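Cascombe Planner 11
Motion planning and perception for tabletop arms

Cascombe is the piece of software between your camera and your robot arm. It looks at the table, works out what is on it, and plans a path to the thing you asked for without going through the thing you didn't. We have been told this is the minimum. We agree, and we have used other planners.

Version 11 is mostly about clutter. The old segmenter liked plain gray tables and sulked at everything else. The new one, Bai, works from depth first and color second, so a pattern printed on cloth stays a pattern and is not promoted to an obstacle. Cables get their own class. You can mark them as avoid, ignore or ask me, and most people pick ask me for a day and then switch to avoid.
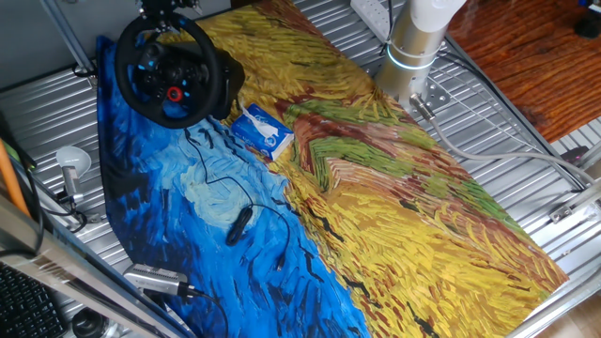
Planning runs in a separate process, so a slow scene update won't stall the arm halfway through a move. The default timeout is 900 milliseconds. You can raise it, and the log will note that you did.

What you get
Bai segmenter, with 70 pretrained object classes
Jarel path planner, with cable and cloth margins
Scene editor, for telling the software it is wrong
Python and C++ bindings
Replay tool for logged runs

What you need
A supported arm, one fixed depth camera and a Linux machine with a decent graphics card. A laptop will do for replay – please don't ask it to do more.

Licensing
Single seat, 533 dollars a year, updates included. Classroom licenses are handled by Tegwen Prydderch at Judness, who answers email faster than the planner answers anything. Bug reports go to Hugo Chauvin. Attach the log.

Page updated 10 February 2024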